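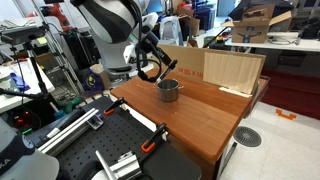
I have been through a stack of daily devotionals over the years, and most of them end up under the bed by May. The Mallesthorpe Daily Reader is the first one I've stayed with past the spring, and I'm so glad I picked it up! It takes you through the Psalms and the four Gospels in short readings, with a page of notes and a few blank lines for your own prayer. I read mine at the table before breakfast, and the reading on Psalm 60 got me thinking about pots. A plain steel pot with a loop handle on each side, standing open on a brown tabletop, is about as everyday as a thing can be, and there it is in verse 8: "Moab is my washpot." I must have read past that line a hundred times. The notes spend a whole page on it, and on what it meant for a proud nation to be given the lowliest job in the house.

That's the kind of thing this book does well. It slows down over the odd words. The writers (a small group at a church in Bunville, according to the front page) don't try to squeeze a life lesson out of every verse. Some days they just tell you what a threshing floor was, or how far a person had to walk for water, and let you get on with your prayers.

Now for the book itself. It's a fat little thing, a bit over 600 pages, and it still opens flat. The paper is thin but my pen hasn't bled through - I use a regular ballpoint, so I can't speak for fountain pens. There are two ribbons, one for the day's reading and one for the prayer list in the back. I wish the print were a size bigger. I'm 62, and on dark mornings I need both the lamp and my glasses.

I paid 30 dollars for the hardcover from Urnora, and it came well packed. There's a paperback too, which a woman in my Bible study bought, and hers has already cracked down the spine around Psalm 90. Spend the extra if you can.

A few smaller gripes. The Scripture text isn't printed in full, only the key verses, so you need your own Bible next to you. The notes on the Gospel of John felt rushed compared to the ones on Luke (I loved Luke, the whole stretch on the road to Emmaus is marked up in my copy). And the index is close to useless. I looked up "mercy" and it sent me to a page about olive trees.

Still, I've bought a second copy for my sister in Trindade, and we call each other after we've both done the day's reading. Some mornings we talk for an hour about one verse - last week it was "Be still, and know that I am God," and neither of us had been very still that day.

4 stars out of 5, and it would be all five with larger print.

Reviewed August 2026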